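### 4.2 What people look for in a dinner fork

When we sat down with the households in Skaststead in August, we had expected the talk about forks to be short. Knives had taken up most of our mornings, and spoons had been dealt with over coffee, so it came as a happy surprise that the fork drew out the longest answers of the whole study. Of the 80 people who sorted our trays, a good many picked up a fork, turned it over, put it down again and then went back to it before they said a word!

What they came back to, again and again, was the neck. We had written our question sheet around the tines (their length, their number, how far apart they sit), and people did answer those questions, kindly and at some length. But left to talk freely, they spoke of how the head runs down into the handle, and whether that narrowing felt graceful or flimsy to them. One grandmother in Ralby, who had been setting the same table for most of her married life, told us that she could find her own fork in a drawer with her eyes shut, just by the waist of it.

Shine was the other great subject. Hipólito Echeverría, who led the sorting sessions, noted that people nearly always tilted a polished fork toward the window before judging it, and that they were more forgiving of a mottled surface than we had guessed. Some said that a few streaks made a fork look lived with. Others wanted it bright and would not be moved.

The four-tined steel dinner fork in Figure 3 is of the plain kind that we used as the point of comparison throughout, with long, narrow tines and a head that tapers in smooth curves to a slender neck.

**Figure 3.** Stainless steel dinner fork, tines upward.
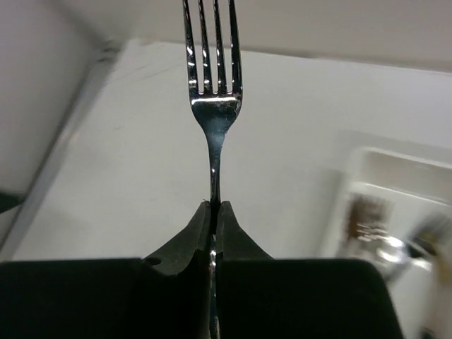
### 4.3 Spoons and the matter of depth

Spoons were sorted with the same trays and at the same tables, and the answers were brisker. Depth of bowl came first for nearly everyone, with soup very much on their minds.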